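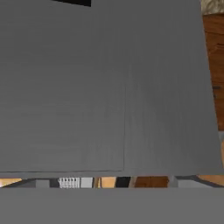 Sunday 24 March 2019

Slept until ten, which I haven't done in weeks, and then promptly ruined it by opening the laptop in bed to see how the overnight batch had gone. Dalal says I should have a rule about that. I do have a rule, it just doesn't apply to Sundays when there's a batch on.

So, the batch. 1000 episodes in the simulated kitchen, all starting from random spots, all with the new viewpoint scoring switched on. The idea (writing it out again because I always understand it better in ink) is that the arm gets a small reward for any view that tells it something it didn't know before, and nothing at all for views that don't. No map, no list of appliances. It has to work out for itself that staring at a big grey panel with a seam in it from a hand's width away is a waste of everybody's afternoon.

And it mostly does! 685 of the 1000 ended with the arm somewhere sensible. On the old scoring it was 318. I read that twice and then went and made toast, feeling very grand.

The ones that fail nearly all fail in the same way. They get up close to something flat and grey, the faint grain in the texture flickers a tiny bit each time the gripper shifts, and the scoring takes the flicker for news. More views, more reward, no movement worth the name. Nizar calls this "admiring the wallpaper" and predicted it back in September, and I'll have to tell him so tomorrow. He'll be unbearable.

Afternoon

Went for a walk along the canal with Joelle and her brother Hussam, the tall one. (There are now two Hussams in my life, Nimri and Akl, and I've given up on nicknames, so surnames it is.) Cold, very bright. Joelle wanted to hear about the job at Stonar and I wanted to talk about grey panels, so we took turns. She asked why we don't just tell the arm where the cooker is. Fair question. I said because the next kitchen will have it somewhere else, and she said most people's kitchens are the same, and I've been arguing with her in my head ever since.

Back home by four with wet socks. Had a proper look at the good episodes, where the camera comes out over the hob and the whole thing suddenly opens up – four rings on black glass, the granite off to the left, wood underneath. The novelty score jumps at exactly that sort of view and then tails off nicely, as it should. I could have watched those curves all evening. Elix, our old scorer, used to give a view like that barely more than it gave a blank wall, and I spent most of the winter thinking that was my fault. It was a bit my fault. I had a normalising step in twice.
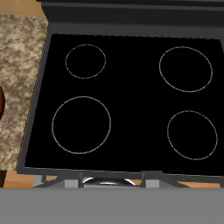 Evening

Lentils. Phoned Mum. Then an hour with the side camera renders, which I'd been saving as a treat, because it's the only way to see what the arm is doing with the rest of itself while the gripper is off having its adventures. In one of them it has got itself into a great long S, with the wrist up by the microwave and the fingers hanging over the back of the cooker, and I have to say it looks rather pleased with itself.

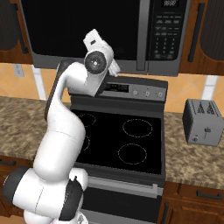 But the joint angles in poses like that are on my worry list. The scoring only cares where the camera ends up, so it'll happily tie the elbow in a knot for the sake of one more good look. Fine in simulation. Hussam Akl has to run this on the real arm at Borner and he will not thank me. I think we need a cost on awkward poses, small, maybe only kicking in near the limits. I tried it quickly on 800 of the saved starts and then noticed I'd left the seed fixed, so that's no use to anyone. Start again tomorrow with a fresh seed.

Other things for the morning: blur the textures a touch before scoring and see if the wallpaper problem goes away (Dalal's idea, and annoyingly simple). Ask Nizar for his plots from the Gyamfi comparison, which he promised me on Thursday. Write the numbers up before I get fond of them.

Also buy socks. It's past eleven and the heating has gone off, so bed, and the laptop is staying in the kitchen.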